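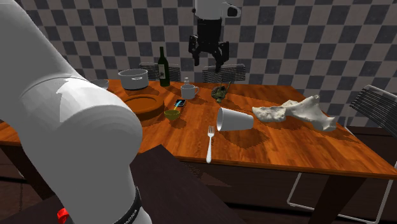
Dining table layout in Radano. Second gripper over the green figurine, fingers slightly open.

October 3, 2018

Picked up the grasp ordering problem again on the cluttered table. Same build of Radano as the last entry, physics settings untouched. Matar is doing the motion planning for both arms and Dirby the segmentation and pose estimates. The point of this round was to find out why Matar keeps throwing away grasps that look fine when checked by hand.

Ran 80 trials overnight with object poses jittered at reset. 48 finished with a lift. The rest split between "no plan found" and timeouts, and nearly all the timeouts are the arms waiting on each other. I'd expected the perception side to be worse.

First thing found: the collision padding was being applied twice. Once in the scene loader, where it belongs, and again when Dirby publishes its meshes to the planner. With the padding at 5 mm that makes 10 in total, enough to close off most approaches to the small items. The fork suffers most. Its padded hull dips into the tabletop, so every grasp near it starts in collision and Matar rejects it before sampling anything. Took the padding out of the Dirby publisher and left a note in the config.

Second: the cup. It lies on its side, and the fitter wants every cup upright. Dirby gets the mask right and then fits a standing cylinder through it, so the pose comes out high and turned. Changed the fitter to try both orientations and keep the one with the lower residual. Costs a bit of time per object, not enough to matter. The wine bottle was fine before and is still fine.

The bone mesh is a separate headache. It's rough and concave, and the convex hull fills in the curve at the broad end, so half the right side of the table counts as solid. Tried a convex decomposition at the default resolution and the planner slowed down noticeably. For now it's on the coarse setting. Would rather fix the mesh itself.

Glossy table material is still on. The sheen near the front edge gets picked up as a thin segment now and then. I filter anything with no height above the plane, but the fork barely clears that threshold as well, so the filter has to be tuned with care or we lose it.
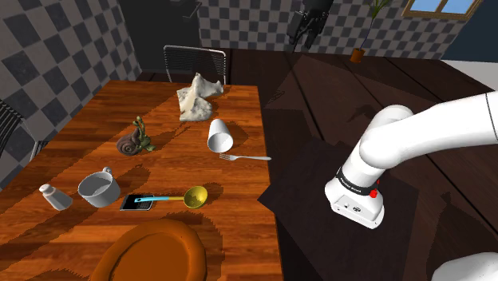 Gripper out beside the table, over the floor. Ladle lying partly on the phone at this end.

The ladle and phone are the case to look at next. Dirby merges them into one object in most views, and the grasp it proposes is centred between the two. The blue handle separates well on colour, the bowl end less so. Splitting on depth alone won't work with something as flat as a phone underneath. My plan is to let the segmenter return both hypotheses and have Matar go for the top object if either one gives a reachable grasp.

The crumpled cloth stays out of the target list. It's loaded as a rigid mesh anyway, so any lift would tell us nothing. Kept it as an obstacle.

On the arms waiting: the reservation volume for each arm is a box around the whole swept path, and over a table this size the two boxes nearly always overlap. Switched to releasing the path in segments as the arm clears them. Tried it by hand on a couple of resets – no deadlock, though one plan came out with an ugly elbow swing over the floor side. Legal, slow. Might add a cost on elbow height.

To do:
- rerun the full batch with single padding, same seeds
- log the rejected grasps with the reason code, at present only the count is kept
- go back to the June seeds and check the upright cups haven't got worse with the new fitter
- ask the Sernmont group which decomposition settings they use
- snail: both eyestalks vanish in the simplified mesh, check whether top grasps still make sense

Config and logs are in the usual shared folder. Batch goes on again tonight.

Recent entries
Matar: seeding the sampler from previous plans
Dirby mask quality on shiny surfaces
Radano reset script, version 2
Notes on checkerboard walls and false plane fits

Sernmont manipulation notebook | Contact the lab | Back to top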